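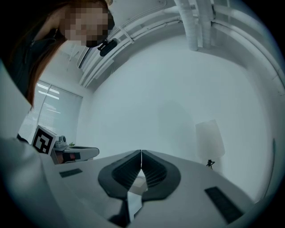

Hand-held gripper, fingers closed, March 17, 2025

List: Prellosel users
Subject: Re: Two-handed demos and lost tracking

On the Penard list side, Coşkun wrote:
> We record two-handed demos and about 100 of them are in.
> In a lot of them one gripper loses its pose partway.
> Is it the marker or the way we hold the thing?
> Also, do you keep both grippers in view all the time?

We had the same trouble at Vutberg before we changed how we start a take. Answers below, for what they are worth.
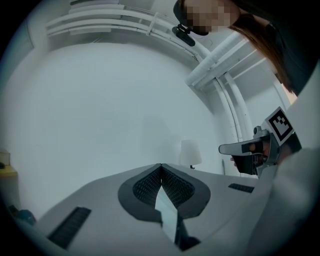
Losing the pose was mostly a matter of angle for us. When you lift one gripper up, check where the marker on top of it ends up pointing. With the hand around the black handle like that, a small turn of the wrist tips the square a long way. We ask people to lift first and turn second, slowly.

As for keeping both in view, we try to, but we don't throw out a take for a short gap. We do throw it out if the gap falls on a grasp.
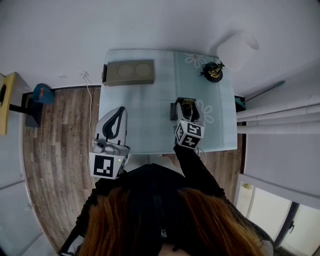 The other change was to hold still for 2 seconds at the start and again at the end. It makes trimming easier, and the two streams line up with less fuss. I can send the trim script if you want it. It needs cleaning up and I won't get to that before May.

What frame rate are you recording at?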